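Chapter 4

Hosting, Domains and Page Structure

Learning goals

After working through this chapter, you should be able to:
– explain the difference between a domain registrar, a hosting provider and a content management system
– choose a hosting type for a small business site
– plan a page hierarchy and assign one purpose to each page
– write a title and a meta description for a product page

Key terms: registrar, name server, shared hosting, managed hosting, permalink, page hierarchy, redirect, alt text

4.1 Three separate services

A business website depends on three services that are often sold together and are therefore often confused. The registrar records the domain name in the name of the business. The hosting provider stores the files and the database and sends pages to visitors. The content management system, or CMS, is the software that builds those pages from stored text, images and settings.

The three can come from one company or from three. Where they are bought as a bundle, the contract should state who is listed as the registrant of the domain. A domain registered in the name of a web designer or an agency can be difficult to recover when the business relationship ends. Section 4.6 covers domain transfers in detail.

Name servers connect the first service to the second. When a visitor types an address, the name server returns the numeric address of the host. A change of host therefore requires a change to the domain's records. Copies of the old records stay in use until their time to live expires, and during this period some visitors reach the old host and some the new one. Both copies of the site should be kept running until the change is complete.

4.2 The running case

The exercises in this chapter use the website of Oltlow, a small supplier of mounting parts for workshop equipment. Its catalog has over 400 items. The first version of the site was a single long page with a contact form at the bottom. Tomomi Kaneko, who took over the site in March, divided the catalog into categories and moved it to a managed host, Heltine.

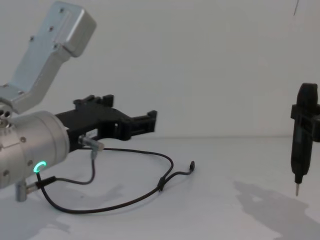 Figure 4.1 Robot arm with metal housings and a green status light.

The old page had one address, and all incoming links pointed to it. In the new structure, each category and each item has its own permalink. This raises two questions that any redesign must answer: which pages should exist, and where should old links lead?

4.3 Choosing a hosting type

On shared hosting, many sites use the same server and divide its memory and processing time. The cost is low, but a busy neighbor can slow every other site on the machine. On managed hosting, the provider also takes care of CMS updates, backups and security patches. The buyer pays more and usually gives up some control – certain plugins, for example, may be blocked.

Traffic alone is a poor basis for the decision. A site with 1,000 visits a day to fixed pages may run well on a shared plan, while a smaller shop with a search function and customer accounts may not. Pages that must be built again for each visitor place a heavier load on the database than pages that can be cached.

Before signing a contract, check the backup interval, the length of time backups are kept, and the procedure for restoring one. Ask also whether a staging copy of the site is included.

4.4 Page hierarchy

A page hierarchy is a map of the site in which each page has one parent. For a catalog the usual levels are home, category and item. In the Oltlow case, every item can be reached from the home page in 2 clicks. Pages outside the catalog, such as delivery terms and contact details, are placed directly under the home page.

Draw the hierarchy before choosing a theme. Themes are designed around assumptions about menus and page types, and a theme chosen first tends to impose them on the content.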